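## 5. Connecting an email list in Dralleteo

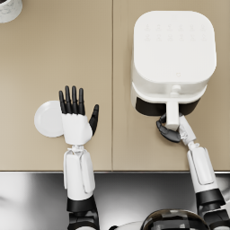 *White air fryer on a beige countertop*

Upload your customer list before you build a campaign. Each list can hold up to 3,712 contacts.

1. Open **Audiences** and click **New list**.
2. Type a list name. Use letters and numbers only.
3. Click **Choose file** and select your CSV.
4. Match the email column to **Contact email**. Other columns can be left as **Skip**.
5. Click **Import** and leave the tab open until the status changes to **Ready**.

> **Note:** Duplicate addresses are merged. A file with 3,712 rows may show a smaller total, such as 3,261, after import.

> **Caution:** Deleting a list also stops any scheduled campaign that uses it. Pause the campaign first and assign another list.

If the status stays on **Checking**, save the file again as UTF-8 and repeat steps 3 to 5. Accounts on the Whitfield plan can import two lists at the same time.

To add a sign-up form to the list, go to section 6.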